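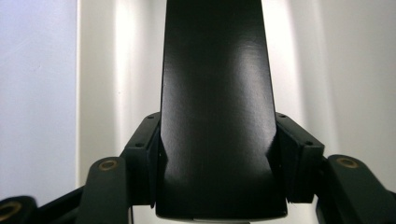

Trulluvbridge Public Library
23/07/2018

1/ The Trulluvbridge Public Library is changing how it lends, renews and recovers materials. The new rules take effect on the first of September. This thread sets out the changes in order. The full policy is posted at the front desk and in the lobby of the Berrada Street branch.

2/ Overdue fines on books, magazines and audiobooks will end. This applies to adult, teen and children's cards alike. Fines already on an account for late return of these items will be cleared on the same date. Cardholders do not need to apply.

3/ Charges for lost and damaged items will remain. An item is treated as lost when it is 14 days past its final due date. The cardholder will then be billed the replacement price shown in the catalog. If the item is returned in usable condition, the bill is removed.

4/ Under the present rules, an account is blocked once fines reach a set limit. Our review of the last fiscal year found 483 blocked accounts on which every item had already been returned. Those cardholders owed only for lateness. Many had not borrowed since.

5/ The review was carried out by Taha Badawi, Head of Circulation, at the request of the Board of Trustees. The written report is held at the reference desk. It may be read in the building or copied at the usual rate per page.

6/ Loan periods. Books and audiobooks will continue to go out for three weeks. Magazines go out for one week. The current issue of any magazine stays in the reading room until the next one arrives.

7/ Renewals. Each book may be renewed 2 times, provided that no other reader has placed a hold on it. Renewals will be made automatically the night before the due date. A notice will be sent by email or by post, according to the preference on your account.

8/ If an item cannot be renewed, the notice will say so and will give the due date. Please read these notices with care. In the past some readers have taken the arrival of any notice to mean that the loan had been extended.

9/ Holds. A reader may have up to 14 holds in place at one time. Items on the hold shelf will be kept for one week and then passed to the next reader in line. The hold shelf at the main building has been moved to the left of the front doors, next to the returns slot.

10/ Interlibrary loans are not covered by the new rules. Items borrowed from other systems remain subject to the lending library's own terms, which may include daily charges. The due date is printed on the paper band. Please leave the band on the book.

11/ The new catalog. Our present catalog will be retired at the end of August and replaced with Findia. Card numbers and PINs will carry over. Saved lists will carry over as well. Reading history will not, and any reader who wishes to keep a copy should print or save it before the change.

12/ The catalog will be offline for two days during the move. Both buildings will stay open. Staff will check items out by hand, and returns will be accepted as usual, although they may not show on your account until the catalog is running again.

13/ Introductory sessions on Findia will be held in the downstairs meeting room at the main building. Each lasts one hour. Sign-up sheets are at the front desk, or you may call during open hours. Large-print handouts are available on request.

14/ Self-checkout. The two Zalex stations at the main building will remain in service and will be updated to work with Findia. The Berrada Street branch does not have self-checkout, and none is planned in the present budget year.

15/ Children's cards. A parent or guardian must still sign for a card issued to a child under 13. That adult remains responsible for the price of lost items. A child whose account carries a bill may go on using books and computers inside the building.

16/ Payment plans. Any reader billed more than $200 for lost items may ask to pay in monthly parts. Borrowing is restored, with a limit of five items, once the first payment has been received. Please speak to the Circulation office in private; there is no need to discuss your account at the desk.

17/ Replacement copies. We will accept a new copy of the same edition in place of payment. Please check with staff before buying one. Used copies, book club editions and advance copies cannot be accepted.

18/ On the budget. Fines have made up a small and shrinking share of our income. The Board has met the difference by ending the printed events calendar in its present form. A one-page monthly sheet will take its place and will be left at both buildings and at the post office.

19/ Several residents wrote to ask whether items will still come back on time without fines. The Board discussed this at two public meetings. It has directed staff to report on late returns and on waiting times for holds after the first full year, and the rules may be amended at that point.

20/ We also received letters in favor of keeping fines as a matter of fairness to those who return their items promptly. These letters are part of the public record of the meeting and may be read in the minutes. We thank everyone who took the trouble to write.

21/ Accounts that were blocked only for late fines will be opened again on the first of September. A letter will go to the last address we hold. If you have moved, please bring proof of your new address to either building, or mail a copy to the Circulation office.

22/ If your card has been lost, the first replacement is free. A photo ID is required. Readers without a photo ID may bring two pieces of mail showing their name and current address.

23/ Book drops. The outdoor drop at Berrada Street is emptied each morning before opening. Items found there at that time are counted as returned the previous day. Please do not leave items on the ground beside the drop, and do not put donated books in it.

24/ Donations of books are accepted at the main building only, during open hours, up to two boxes per household per month. We are unable to take encyclopedias, textbooks, or magazines of any age.

25/ Correction to post 7: the automatic renewal notice will be sent on the morning of the due date, after the renewal has been made overnight. Readers who receive notices by post will be sent a weekly summary instead.

26/ Questions about a particular account should not be posted in reply to this thread, as replies are public. Please call or visit the Circulation office, or write to Taha Badawi, Head of Circulation, in care of the main building.

27/ Copies of the new rules in Spanish and Arabic are being prepared and will be placed at both front desks before the end of August.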